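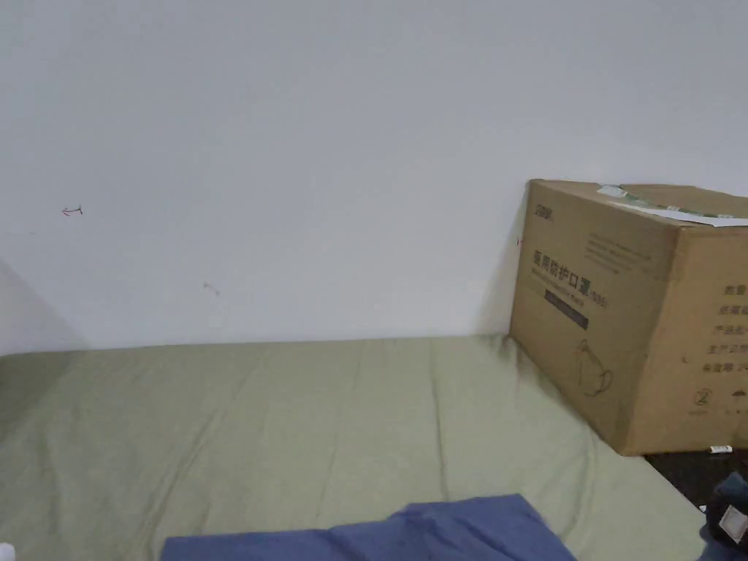
2. Background and Method

The Mullwood residence hall was built to house first-year students and has 33 rooms on its north side. This project examined how much nighttime noise reaches those rooms from Testarau Road and whether it affects reported sleep. The work was completed for the second-year course in Environmental Health.

Sound levels were logged in 14 rooms between 11 p.m. and 6 a.m. during December. Meters were placed at pillow height, with windows closed and heating left at its usual setting. Residents filled out a short sleep diary each morning. Traffic counts were obtained from the roadside counter at Mertens Bridge, which records about 2,000 vehicles on a typical day.

2.1 Limits of the Method

The diaries relied on memory, and several entries were left blank near final exams. Two rooms were dropped after their meters lost power. Indoor sources – mainly doors and plumbing – could not always be separated from traffic.

3. Results

Rooms on the lower floors recorded the highest peaks, most of them before 1 a.m. and again after 5 a.m., when deliveries begin. After cleaning, 900 readings were kept for analysis. Residents in the louder rooms reported waking more often, although the difference was small. Hours slept did not differ clearly between floors.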